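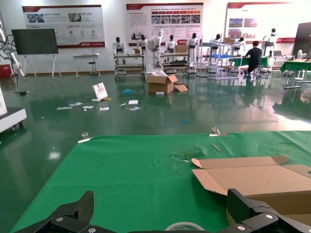 Subject: Re: [bookbinding-list] Paste or PVA for cloth covers?

On Tuesday a list member wrote:

> I've finally got round to covering the two notebooks I sewed over the winter,
> and the cloth has come up in bubbles near the spine on both. I used neat PVA,
> straight from the bottle. Should I go back to wheat paste, or mix the two?
> Also, does anyone bother with grain direction on boards this small?

Mix the two! I was a neat PVA person for years and I'm so glad I gave it up. PVA grabs before you've had a chance to smooth anything, and near the spine you're always fiddling with the joint, so that's where the bubbles turn up. I use three parts paste to two parts PVA (by eye, in an old yoghurt pot) and it gives me a good couple of minutes to slide the cloth about.

For the paste I cook ordinary strong white flour, one spoon to five of water, stirred over a low heat until it goes see-through and plops. Push it through a sieve when it's cold. It keeps three days in the fridge, four if you're brave.

Brush it on the board for the sides, but on the cloth itself for the turn-ins. Work from the middle outwards and then rub down through a sheet of scrap paper with the bone folder — never straight on the cloth, or you'll get those shiny marks that don't come out. Then under weights overnight, with blotting paper changed once before bed.

And yes, do bother with grain, even on tiny boards! Everything should run head to tail: boards, endpapers, cloth. I skipped it on a pocket address book and it curled up like a crisp.

Someone asked last month about cloth suppliers. I've just had a roll of the Zullano linen in the dark red, and it is lovely stuff, paper-backed, so the paste doesn't come through. The Samon is cheaper and fine for practice, but it frays if you look at it. I haven't tried the Voß yet. If anybody has, please tell us how it takes foil.

My own big job is an old parish recipe collection, 492 pages, which I'm splitting into two volumes because the spine was never going to cope. First half is sewn on tapes and I am ridiculously pleased with it. Second half is still a heap of folded sections under a brick.

Do post how your notebooks get on, bubbles and all. And has anyone got a good way of cleaning dried paste out of a hog hair brush? Mine's gone like a broom.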